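Imudis Contract Cleaning — Clernedstead site
Workplace inspection checklist: automated cleaning and handling, with comments
Date of inspection: January 17, 2025
Areas covered: training room, corridor, goods-in, staff room
Previous inspection: June

Marking: OK / Action / Not checked

1. Floors and routes

1.1 Floor routes for the Solberg scrubber marked and not worn away — OK
1.2 Routes clear of pallets, bins and trailing leads — Action
Comment: Two cages were parked across the line by goods-in. The scrubber stops and waits when it meets something, and whoever is nearest has to leave their own job to clear it. Evening staff say this takes more of their shift than mopping used to. Cages to go back in the bay before 19:00.
1.3 Scrubber speed limit set correctly for shared areas — OK
1.4 Warning light and sounder working — OK
Comment: Sounder is hard to hear with the compactor running. Light is fine.
1.5 Wet floor signs still put out after a machine pass — Action
Comment: Not being done. People assume the machine leaves the floor dry. The rule has not changed.

2. Stops, guards and power

2.1 Emergency stops tested, all units — OK
2.2 Staff on shift can point to the nearest stop — Action
Comment: Day staff could. Agency staff on evenings could not. Add to the first-day talk.
2.3 Charging bay ventilated and kept clear for 50 cm either side — OK
2.4 Battery leads free from damage — OK
2.5 Service due every 500 running hours, log up to date — Action
Comment: Log has a gap. Supervisor to fill in from the machine's own record.

3. Hand-held gripper work (Prolarness trial)

3.1 Grippers wiped down and pads checked before use — OK
3.2 Hand and wrist breaks taken — Action
3.3 Seating available and in fair condition — OK
3.4 Head-worn equipment adjusted to the wearer — OK 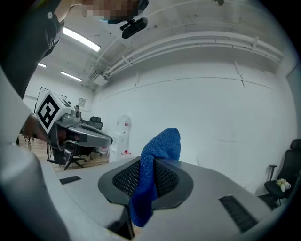 Cleaning staff on the trial now spend part of the day teaching tasks they used to simply do, and their risk assessments were written before that started. Picking up a cloth by hand takes no thought. Holding it up in the gripper's black pad, as with the blue microfibre one, means working through a tool with the arm out in front, and the load goes into different muscles. Staff have mentioned sore thumbs and a stiff neck by the end of a session. Sessions are to be kept to 22 minutes with a proper change of task in between, and the time is to be logged as work. At present some people are making it up by skipping their tea break.

3.5 Written risk assessment covers the trial — Action
Comment: Needs its own sheet. The general cleaning one says nothing on repeated gripping or on weight worn on the head.
3.6 Taking part is by choice, and staff know they can stop — Action
Comment: Most knew. One or two thought saying no would count against their hours. Manager to put it in writing.

4. Staffing and training

4.1 All 19 permanent staff trained on the scrubber — OK
4.2 Refresher dates set — Action
4.3 Lone working reviewed after the change in evening numbers — Action
Comment: Evenings went from three people to two when the scrubber came in. That leaves one person alone at the far end for long stretches. Radios to be carried, and a check-in agreed each hour until the review is finished.
4.4 Job descriptions match the work being done — Action
Comment: Clearing faults, emptying the tank and charging are all done by cleaners and none of it is written down. This came up in June as well.

5. Reporting

5.1 Near-miss forms available in the staff room — OK
5.2 Machine faults reported separately from accidents — Action
Comment: Currently all in one book. A blocked brush and a bruised ankle should not be on the same page.

Re-inspection of all Action items in four weeks. Copy to site manager, staff noticeboard and Prolarness trial contact.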